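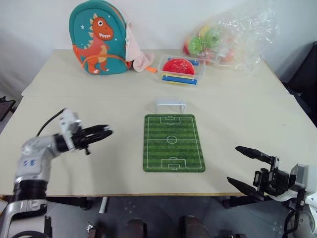

Fórum Bastidores > Textos e dramaturgia > Pacote de esquetes da Munora vale a pena?

cortina_furada
Pessoal, alguém já comprou aquele pacote da Munora com 60 esquetes "prontas para montar"? Estou com uma turma de teatro amador à noite e preciso de material curto para dezembro. A página promete cenas de até dez minutos, com direitos de apresentação incluídos. Fico com o pé atrás quando prometem tanta coisa junta.

ponto_eletronico
Comprei. São 60 no título, mas várias são a mesma cena com outro cenário. Casal briga no elevador, casal briga na fila do banco, casal briga no camarim. Trocaram os nomes e mandaram ver. Tirei duas aproveitáveis, e uma delas precisou perder a última página inteira.

segunda_fila
Discordo em parte. Para turma iniciante funciona, sim. Montamos "Vlad Não Paga Aluguel" (o vampiro que divide apartamento) e a plateia riu do começo ao fim. Ninguém ali estava esperando Molière.

ponto_eletronico
Plateia de parente ri até de troca de lâmpada, segunda_fila. Li essa do Vlad. A piada do alho aparece quatro vezes.

segunda_fila
E nas quatro riram. Repetição é recurso, sabia?

cortina_furada
Calma, gente. O que me preocupa mais são os direitos. Está escrito "uso livre para grupos", só que lá embaixo tem um link para um termo em inglês e eu parei no segundo parágrafo.

luz_de_servico
Fui até o fim desse termo. Vale para apresentação sem cobrança de ingresso. Se cobrar, mesmo que seja contribuição na porta, tem que pedir autorização separada. Eu pedi por e-mail e a resposta foi um folheto de promoção. Até hoje não sei se podia ou não, e acabamos fazendo outra coisa.

ponto_eletronico
Pois é. "Incluídos", diz a página.

bambolina_77
Alguém conhece o catálogo da Callberg? É mais caro, vendem texto por texto, mas dá para ler as primeiras páginas antes. Peguei lá "Domingo no Flistus", peça de bar, 2 personagens, nenhuma troca de cenário. Diálogo decente, embora o final seja meio covarde. O dono do bar passa a peça inteira ameaçando contar um segredo e a luz apaga antes.

segunda_fila
Final aberto agora é covardia?

bambolina_77
Quando o autor claramente não sabia qual era o segredo, é.

luz_de_servico
A gente trocou o bar por uma mesa de futebol de brinquedo e os dois falam enquanto jogam. Ajudou quem não sabia o que fazer com as mãos.

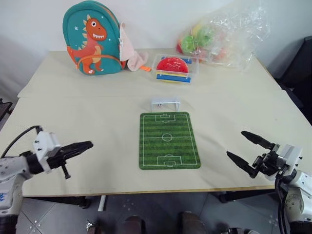

O campinho em cima da mesa.

cortina_furada
Gostei da ideia, mas não sei se aguenta uma peça toda. Quanto tempo dura?

luz_de_servico
O catálogo fala em doze minutos. Na leitura deu quase 20 e ninguém estava fazendo pausa dramática. Cronometrem sempre em voz alta.

ponto_eletronico
Outra coisa: a Munora anuncia 121 avaliações positivas. Fui ler e metade diz "ótimo material, recomendo", sem citar uma única cena. Pode ser gente de poucas palavras. Pode ser.

segunda_fila
Ou gente que gostou e tinha mais o que fazer.

cortina_furada
Tá. Vou de um texto avulso da Callberg e escrevo o resto com a turma. Se ficar ruim, pelo menos não preciso pedir autorização. bambolina_77, você lembra se deixam cortar fala? Tenho um aluno que trava em monólogo.

bambolina_77
Corte pequeno deixam, tem uma linha sobre isso na ficha de cada peça. Mudar o final não pode. Perguntei.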